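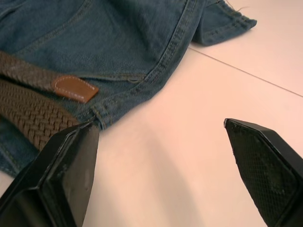 Course notes prepared by the teaching staff, Textile Materials, Unit 4
Last revised: August

Indigo and warp-faced twill

Denim is a twill in which the warp is dyed and the weft is usually left undyed. In a 3/1 right-hand twill, each warp yarn passes over three weft yarns and under one, so most of the color shows on the face and most of the white on the back.

Indigo is insoluble in water. It is reduced in an alkaline bath to its leuco form, which is soluble and pale yellow-green. The yarn is dipped, squeezed, and held in air so that the dye oxidizes back to blue. Each cycle adds a thin layer. The molecule is large relative to the pores of the cotton fiber and has low affinity for cellulose, so dye collects near the yarn surface and the core stays white (ring dyeing). Abrasion removes the outer layer and exposes the core. Fading is strongest at folds and along seams, where fabric stands proud of its surroundings.

Lab procedure

Use the Kelteck bench vat. Cut 20 skeins from the Saber ring-spun lot and scour them before dyeing. Label each skein with its number of dips. Dry overnight.

Abrade on the Ikix tester and stop at 537 cycles for the first reading, 2078 for the second. Record color on the gray scale at both points. Do not brush the specimen between readings.

Terms to know: leuco form, ring dyeing, crocking, sanforizing, skew.

Reading: Fluveck handbook, chapter on vat dyes. Skip the section on sulfur black until Unit 5.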